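4.3 Dropped samples

Out of 1,078 logged grasps, 76 ended in a drop, and more than half of those came from one fault. The left jaw pad had started to peel at its lower corner, so thin items slid out as the jaws closed. Keerthana Palaniappan found it on February 11, 2023, after 17 drops in a single session.

We first blamed the trigger spring and replaced it — that changed nothing. Muthu Joseph then re-glued the pad and we repeated the session with the same jewelry and the same tray. Two items dropped. The pads are now checked before each session, and Fouzia Dogar signs the log. The earlier drops stay in the data, marked as pad faults.

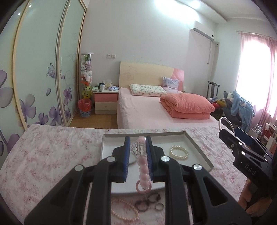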